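Visit report: hand-guided and remote teaching at the Trokard open day, Brollness

10 August 2021

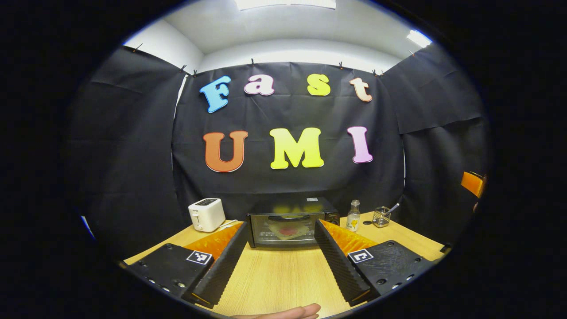

Purpose of the visit

We are deciding whether to teach our next packing cell by hand or by remote control, and the open day at Trokard was a chance to see both methods run by people who use them daily. I spent the morning with the hand-held tools and the afternoon at the remote stations. The notes follow that order. Prices were not discussed in any detail and are left out.

Hand-held stations

The tabletop station was laid out as a small kitchen. A black toaster oven with a glass door stood on a light wooden table, with a white two-slot toaster to its left and a small glass bottle and a wire utensil basket to its right. Black fabric was clipped up behind the table and carried the words "Fast UMI" in large coloured letters. The gripper has two fingers with orange ridged pads on the inside, and each finger sits on a flat black plate with a square black-and-white marker at the corner.

The operator holds the tool and does the task at normal working speed. No arm is present while the recording is made. The finger opening is worked out later from the distance between the two markers, and the path of the tool from the wide-angle view. Staff said the usual cause of a rejected recording is a marker hidden by the operator's sleeve or by the object being carried.

Visitors could try it. Opening an oven door took me several attempts. The fingers have to be placed behind the handle at a shallow angle, and the wrist then has to follow the arc of the door. With a bare hand one does this without thinking. With the tool one tends to pull straight back, and the pads slide off. After ten minutes I could do it reliably, though more slowly than the staff.

The session lead asked for 300 accepted recordings per task before any training is attempted. For tasks with a door or a lid the target is higher, and the oven task had reached 2,000 at the time of the visit. Objects are moved between recordings according to a printed sheet. I asked for a copy of the sheet and was told it would be sent.

Remote stations

The second room held two arms driven from a pair of smaller leader arms, a system Trokard calls Flenis. The operator sits to one side and moves the leaders, and the working arms copy the motion. The delay was given as 33 milliseconds. I could not feel it in slow movements. In quick ones there was a slight softness, and I overshot the target twice.

Force is not returned to the hand. The operator judges contact by eye, from the bending of the finger pads, and this makes insertion work tiring. The demonstration was a connector being pressed into a housing. The trained operator completed it each time I watched, but paused before every contact.

The advantage is that everything recorded is known to be within reach of the arm. With the hand-held tool a person can easily make a movement that the arm cannot repeat, and those recordings have to be filtered out afterwards. Trokard filters them with a program named Srour, which checks each path against the joint limits of the chosen arm. I saw the output for one batch. It lists the rejected paths with the joint at fault, and would be useful to us whichever method we choose.

Data handling

Recordings from both rooms go to the same store. The count on the wall display was 3,275, covering all tasks, accepted recordings only. Each one is watched through once by a second person before it is released. Files are kept by task and by operator, so that one person's habits can be checked against another's. Left-handed operators are marked separately.

Points for our own cell

Our cartons are light and the flaps need a wrist movement much like the oven door. The hand-held method looks suitable for this. The label press needs a firm, straight push, and I would use the remote arms there, or keep the present fixed program.

Lighting in our hall is uneven near the loading door. Marker reading should be tested at that end before anything is ordered.

Trokard will lend one hand-held tool for a fortnight in October. The loan form has to be returned with the table height and the model of our arm.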